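## 5. Clearing the table before you fit the cover

The Prutby cover is sold as a two-minute job. It may be, on a bare table. Most of us don't own one, so do this part first and ignore the time on the packet.

1. Stand up anything lying on its side. Check cups before you lift them, even if you're sure they were finished.
2. Throw out used paper cups. The Prutby leaflet says they can be rinsed and kept. I wouldn't bother.
3. Fold down the tops of open snack bags and put them in the cupboard.
4. Move tins and flasks to the bench. Tighten the lids, whatever the label says about leaks.
5. Leave tissues until last. They weigh very little and can sit at the far edge while you work.

> **Caution:** Do not pull the old cloth out from under things. Bogdan Zamfir tried it on the Plarndale table and we are still short a saucer.

**Note:** The maker claims the cover grips "any surface". On a striped cloth with a bit of slip in it, ours moved up to 5 cm. Take the cloth off.

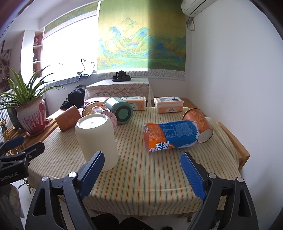 *Photo: Glykeria Deligiannis*

Paper cups on their sides, a snack packet lying across the stripes and tissues toward the back: steps 1 to 5 all apply to a table like this one.

6. Lift the cloth by its corners and shake it outside.
7. Wipe the wood with a damp cloth and dry it. Skip the Skavitz spray, which left ours streaky in spite of the colour chart on the bottle.
8. Go to section 6 and fit the cover.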